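Gello Cell Planner: a review after one term of use in a staff canteen
7/15/21

Gello is a simulation package for planning a robotic station in a commercial kitchen. You import or build the room, choose an arm from the library, assign tasks and let it report cycle times and reach failures. I run the dish return and back kitchen at Skumis, where we serve lunch and a late meal to the shifts at the Gronero packing plant. We licensed Gello in March to decide whether unloading and reloading the dish machines could be handed to an arm, and what the people who do it now would be doing instead.

This review covers the planning software only. We have not bought an arm.

Installation and licensing

The license is tied to one workstation. Moving it to another takes an email to support and, in our case, a wait of two working days. The installer is large but did not need anything unusual. It runs acceptably on an office desktop with a mid-range graphics card. On a laptop with integrated graphics, the physics slows down enough that the timing report prints a warning, and the warning should be respected. Times from the laptop did not match times from the desktop on the same file.

The manual is a PDF written by engineers. It is accurate. The chapter on contact settings assumes you know what a friction coefficient is and where you would get one for a wet cup.

Building the room

Gello ships with a set of stock rooms and a set of parts. The stock rooms are domestic in style. For a first evaluation this is not a serious limit, as the motions needed at a rack are much the same, but the dimensions have to be corrected before any number is worth keeping. Counter height and door clearance are the two that matter most. Our first week of results was discarded because the aisle behind the dish machine was set wider than ours.

Vivek Tomar, our maintenance lead, did the measuring and rebuilt the layout with our own machine heights. It took him four afternoons. Importing from a CAD drawing is supported and should be faster, but our building drawings are old and the dish area has been changed since they were made.

Materials and surfaces are cosmetic. Changing a countertop has no effect on the results unless you also edit the contact values by hand, and the two are found in separate menus.

Task setup

Tasks are built from blocks: approach, grasp, lift, transfer, release. Each block has a tolerance and a retry limit. Setting up a single cup took me less than an hour. Setting up mixed dishware took most of two weeks, because every shape needs its own grasp and its own list of fallback grasps.

The viewport is clear and can be rotated during playback. I used one of the stock kitchens for staff briefings, with the arm working over the pulled-out rack and a cup and a small black bowl-shaped object as the test pieces. It was easier for the crew to follow than our own layout, where the hood blocks most of the useful angles.

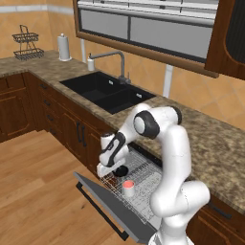 Results at the rack

We ran 2,504 simulated picks on our own layout. Of these, 267 were logged as failures. The log sorts failures by cause, and the sorting is the best feature in the package. Most of ours came under "approach blocked," meaning the fingers could not get down beside an item without touching its neighbor or a tine. Low, wide items near the front of the rack were the worst group. Upright cups with space around them were rarely a problem.

A parallel gripper needs clearance on two sides. Our crew loads racks tight, as anyone would who is paid to get them through the machine. To bring the failure count down in simulation we had to space the items out, and a spaced rack holds less. That means additional wash cycles, with the water and detergent that go with them. Gello does not calculate this. I did it in a spreadsheet, and the result removed a good part of the time saving the timing report had promised.

The simulator also treats every item as clean and dry by default. There is a wet surface option, which lowers grip on all objects by the same amount. It does not model a cup with water standing in the base, or a fork lying under a bowl.

What it changes for the crew

The labor module is the reason we chose Gello over cheaper packages. You enter the present tasks by position, mark which ones the arm takes, and it produces a revised task list per shift with standing time, lifting and walking.

For our dish room it gave the following changes.

Unloading: removed from the crew for cups and small bowls. Pans, trays and flatware stay manual.

Loading: stays manual, with a spacing rule to follow. The module counts this as the same task. The crew did not agree, and after trying the spacing rule for a week with no arm present, neither do I. It is slower and takes more attention.

Clearing faults: new. Someone has to be close enough to reset the station and trained to do it. The module assigns this to "operator" without asking which of your people that is, or whether their pay grade covers it.

Bending and reaching: reduced. This was the clearest gain. Repeated reaching into a low rack is the most common complaint in our injury book, and the revised list cuts it by more than 50 percent for the unloading position.

Shivam Kushwaha has worked the unloading position longer than anyone else here, and I asked him to go through the output with me. He found two errors in our inputs within minutes. We had left out the inspection he does while unloading, where chipped cups are pulled and anything still dirty goes back. The planner had no inspection step, so on paper his job could be handed over whole. Once I added inspection as a separate manual task, the hours saved on that position dropped again. Anyone using the labor module should put the person doing the job in front of the screen before a report goes to management. Ours went up first and had to be withdrawn.

Compared with Liu

We had a trial of Liu for the same purpose. Liu is quicker to learn and its room editor is better, with snapping that works. It has no labor module and its failure log gives a count with no causes. For a plain reach study I would use Liu. For deciding how a shift should be staffed it does not give enough to work with.

Faults and annoyances

Undo does not cover changes to the arm's base position. Save a copy before moving it.

Exported reports round all times to the whole second. On a short pick this hides a large share of the difference between two layouts. The raw file has the full values.

The collision sound cannot be turned off separately from the alert sound.

Base placement suggestions ignore foot traffic. The optimizer twice put the base column where a person would need to stand to load the machine. You can draw a keep-out zone, but only as a rectangle.

Support answered every question we sent. The answers were correct and short.

Verdict

I would recommend Gello to a kitchen that already has good measurements and can spare someone for several weeks. The rack and reach results are detailed enough to plan from, provided the contact values are set with care. The labor figures should be treated as a first draft. We have renewed for another term, and the next study will look at tray return, where the loads are heavier and the shapes are all the same.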